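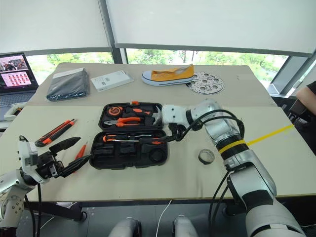 The toolbox open on the table by the window, tape measure, pliers and hammer up in the lid, with the gray tape off to the right.

Toolboxes, Opened: A Gallery of Well-Kept Kits

By Declan Sowerby
June
6 min read
Filed under: Workshop & Home, Small Tools, Reader Favorites

I love an open toolbox. I love them on tailgates, on kitchen counters, on the floor of a half-painted hallway, and most of all I love the molded kind, where every tool has its own little bed to lie in. You flip the lid, there's a row of shapes, and you know right away what's home and what's out working. I've been happily boring my friends with this subject for years, so the gallery page was overdue!

The kit at the top is the black one with the orange-handled tools, and I think it's a beauty. What follows are my notes on it, tool by tool, with a few stories from other boxes I've owned or borrowed along the way.

The hammer
Orange handle, lying in the upper tray with its head toward the right. A hammer in a kit like this isn't for framing a house, and it doesn't need to be. It's for picture hooks, tent stakes, the lid of a paint can, the shelf pin that won't seat. My first kit hammer went through 16 apartments' worth of picture hooks (mine and other people's, I was the friend with the hammer) and it's still hanging in the garage.

The pliers
Across the middle of the same tray, and orange again in the handles. I reach for pliers more than anything else in any box. Hose clamps, stubborn zippers, a bent bracket on the Stidgate shelving in my back room that I've straightened more times than I'd like to admit.

The tape measure
Orange and black, on the left of the upper tray, and I'm delighted with that spot. A tape measure should be the first thing your hand lands on. Before I had one that lived in a box I had several that lived nowhere, and I once cut a board to 93 inches from memory. The opening was not 93 inches.

The screwdrivers
Two of them in view, both orange and black. One lies across the top slot of the lower half, and the other is out on the tabletop to the left of the box. I like seeing one in and one out — it gives the whole table the feeling of a job. I sort mine by tip and then forget which way I sorted them, so every project begins with me squinting at the ends.

The utility knives
A pair, also orange and black, side by side on the diagonal. Two knives is a luxury I came to late and now recommend to everyone! I keep a fresh blade in one for drywall and clean cuts, and the other gets all the rotten work: cardboard, carpet backing, the straps on a delivery. Mark the handles if yours match. A stripe of nail polish works great.

The roll of gray tape
Flat on the tabletop, to the right of the toolbox. Tape is where molded kits always get argued about in my house. My sister thinks it should ride in the box, and I think it should hang from a hook by the door where you can grab it on the way out. Either way, put it back with the end folded over on itself, a little tab, so you're not picking at it with your thumbnail on a Sunday night while something drips.

The empty recesses
There are several in the lower half, plus a round black one at the right end, and I could look at these all day. An empty recess is the best checklist ever made. You don't have to remember what you took out, you just look for the gap. I learned this on an old Todero case my uncle passed down, which had lost its paper insert ages before it got to me. I spent a very happy evening trying every tool in every slot until they clicked.

The table
Beige, nice and pale, in front of a wide window. I'm a big believer in a light surface for tool sorting. Dark screws show up, dark bits show up, and you aren't patting around like you've dropped a contact lens. My own bench was nearly black until I covered it with a Hastuven desk mat in oatmeal, and it changed my weekends.

The window
Two pale roller blinds over the upper part and green trees in the strip of glass underneath. What a spot to sort a kit! I work under a shop light most of the time and I'm jealous of anybody with trees to look at between screws.

The things toward the back
A dark gray folded bag in a plastic wrap, and next to it a white box with small dark print. I never mind a few extras on a sorting table. Mine currently has a Ferri drill manual, a jar of wall anchors (145 of them according to the label) and a mug I should wash.

A few notes for your own kit
Open the box flat before you start, so both halves are easy to reach. Wipe the handles while they're out. If a slot is too tight, don't force the tool, turn it around and try it the other way, which fixes it surprisingly often. And take a picture of the full layout on a good day, then tape a print of it inside the lid. Mine is creased and has a thumbprint of wood glue on it, and I still check it every time.

The last gallery, on sewing boxes, brought in 46 letters and I read every one. Next up is tackle boxes, and I already have a three-tier one picked out for the top of the page.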